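The toy box at the end of the hall

My mother kept every toy we ever owned, and I mean every one. When I went home to Allton in January to help her clear out the spare room, I thought we'd be done by lunch. I stayed for seven days.

If you've never sorted toys with the woman who bought them, let me tell you how it goes. You pick something up. She says, "Oh, that one." You put it down again. Then there's a story about a rainy vacation, or a cousin who bit people, and by the time the story is over it's dark out and you're both eating crackers over the sink.

I went in with a plan (I love a plan). Three piles: keep, give away, toss. By the second morning we had a fourth pile called "ask your brother," and it was bigger than the other three put together. My brother, when asked, wanted all of it. He lives in a studio apartment with a bicycle hanging over the bed.

So I called Erick Wanyama. Erick runs a toy exchange out of an old shoe store on Nzioka Street, where families bring in what their kids have outgrown and leave with something else. He's been at it long enough that grown men come in to look for the fire truck they traded away in second grade. I asked him how people manage to let go of this stuff.

"They don't, mostly," he said. "They drive over here with it in the trunk, and then they drive home with it in the trunk. I've got one lady who's been bringing the same bear for two years. I wave at the bear."

His advice was to stop asking whether a toy was special, because at my mother's table the answer was always going to be yes. Ask who would play with it next. I tried it that same afternoon on a wind-up duck, and Mom thought for a long while and said the little girl across the street. Off went the duck! I walked it over myself before anyone could change her mind.

After that we got faster. We washed the plastic things in the bathtub with dish soap and an old toothbrush, and the stuffed ones went through the machine inside pillowcases - a trick of Erick's that saved at least one rabbit. Puzzles we put together on the rug to see what was missing. I'd budgeted an evening for puzzles. It took two, and the 200-piece lighthouse has no door.

The board games were the hard part. We had a shelf of them, including one called Ustia that my father picked up at a yard sale, with rules so long that in my whole childhood we never got to the end of a game. Mom and I sat down and tried again. We argued over whether you could cross the river without a ferry token, exactly the way he used to argue it, and she laughed so hard she had to take her glasses off. Ustia is in my closet now. I'm not giving it to anybody.

In the end about 20 bags went to Erick, who met us at the door with a hand truck and didn't say one word about how long it had taken. Mom wandered the shelves while he wrote up the ticket. She came back holding a spinning top, the tin kind that hums, and asked what she had to trade for it.

I've thought about the way I buy things for my own two since then. They got fewer presents this year and I heard about it, believe me. But they've also started a box of their own at the end of our hall, for things that are ready to go to somebody else. My son put his dinosaur in it on the first night. He took it out again at breakfast. It's been back in and out a few times now, and I'm staying out of it.

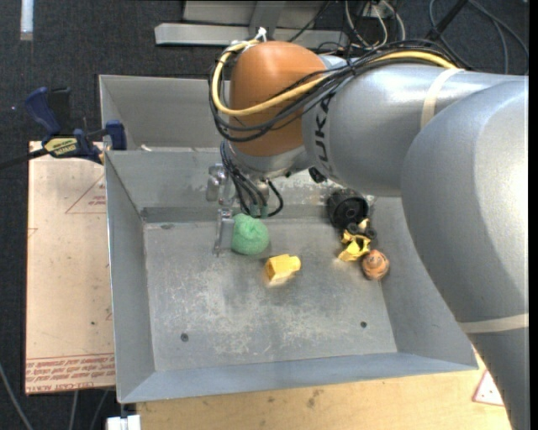
A small group of toys in a gray metal bin, with a KUKA arm reaching over them.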